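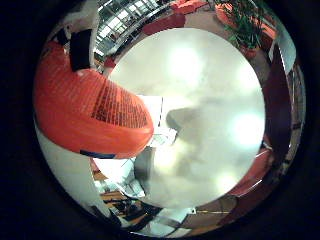 Lounge ceiling with three of the lights on, windows and red seating around the sides

[nolton-building] Re: Lounge: lights, ceiling, seating and the plant

From: Aurelio Contreras
To: nolton-building list
Date: Oct 26, 2025

Hi all,

Answers to Mulugeta's questions are below his text. I went through the old emails from Flotance and the paint notes from June first, so some of this is longer than he probably wanted.

Mulugeta Dinsa wrote:

> Before we order anything for the lounge I would like to get a few
> things straight. First, the lights. People on the window side say the
> glare is bad in the afternoon and people at the back say it's too dim,
> and I don't see how both get fixed by the same change. Do we know what
> the fittings take?

The fittings take a standard screw-in bulb behind a diffuser. The bulbs up there now are the cool white ones that came with the building. I would like to try warm white in the two nearest the windows and leave the rest alone for a couple of weeks. It costs us six bulbs if we buy the box, and the extras can go in the hallway cupboard.

The glare and the dimness have separate causes as far as I can tell. The window side gets daylight and lamp light together, and the white ceiling throws all of it back down. The back of the room only has the lamps. All the lights are on one switch at the moment, so anyone who wants light at the back has to turn on the ones by the windows too. Splitting the circuit is electrician's work. Negash did the same job for the Grorcombe building and quoted us $200 for ours, if they can do it on a day when they are already on site. I think that is worth paying before we spend anything on blinds.

> Second, the ceiling. Are we repainting or not? I have heard both.

Not this year. What we agreed in June was to wash it and then look again. The gray areas are hard to judge with the lights on. A lot of what people report as marks is shading, and it moves around with the time of day. I'd ask whoever does the washing to go up in the morning with the lights off and mark anything that is really a stain with a bit of low-tack tape. If there is a brown edge to any of it, please tell me before it gets washed. That would mean water from upstairs, and washing it off only hides it.

If we do paint later, it should be flat white again. Someone suggested an eggshell finish so it wipes clean. I would not do that on a ceiling with this much window light across it. Every roller line will show.

> Third, the red furniture. Some people want it gone. I don't mind it
> myself but I'd like to know if it can be cleaned, and whether the
> small red chair is part of the set or something that got left here.

It can be cleaned. Flotance supplied the seating and their care sheet says vacuum first, then a damp cloth with a little dish soap, working from the seams in, then a dry towel. No steam. I have tried it on a patch at the back where it won't be noticed and the color held. Give it overnight before anyone sits down.

The small chair was not on the Flotance order. I have the packing list here and it isn't on it. My guess is that it came over with the boxes from Grorcombe, and I have written to them to ask. Until they answer please leave it near the windows and don't put it out with the bulk trash. It is a decent chair and it gets used.

On getting rid of the red seating altogether, I am against. Replacing it would take most of next year's money, and most of the complaints I have on file are about the layout. Everything sits along the walls, so two people who want to talk end up side by side facing the same way. Turning one section to face into the room would cost nothing. I can help move it on any evening after six. Bring felt pads for the feet if you have any – the last time we slid something across that floor it left marks that took a while to get out.

There is one thing to watch with the seating by the glass. Red fabric fades, and strong sun will show on it sooner than you expect. If we swap the sections around every few months they should fade evenly. I'll put a note in the shared calendar.

> Last one, the plant. Who waters it? Is it getting enough light where
> it is?

I do, when I remember, and I suspect two other people do as well. That is a bigger risk than forgetting. The soil was soggy when I checked it and there was water standing in the saucer. I've emptied that. From now on could one person take it on? Mulugeta, you asked, so I'm putting your name down unless you object.

It seems to like the light where it is. The leaves are long and green and it is spreading out nicely, and it has grown wider than the spot we gave it. I would turn the pot a quarter turn every couple of weeks. Wipe the leaves with a wet cloth when they get dusty. It doesn't need a bigger pot before spring, and please don't cut it back to make room for the seating. Move the seating over instead, 30 inches would be plenty.

So, what I would like a yes or no on from the list:

- warm white bulbs in the two lights by the windows, box of six
- Negash to split the switch, $200
- wash the ceiling, no paint this year
- keep the red seating, clean it, turn one section around

If you are against any of these, reply to the list and say which one. Please don't reply to me alone, as I then have to forward it and the thread gets broken up. The bulbs are cheap enough that I'll go ahead with them unless someone writes in.

I still need the long ladder back. It was lent out in June and the short one does not reach the fittings safely. If it is in your storage unit, just leave it inside the lounge door, flat against the wall.

Aurelio

--
nolton-building mailing list
To leave the list, send a message with the word "unsubscribe" in the subject line.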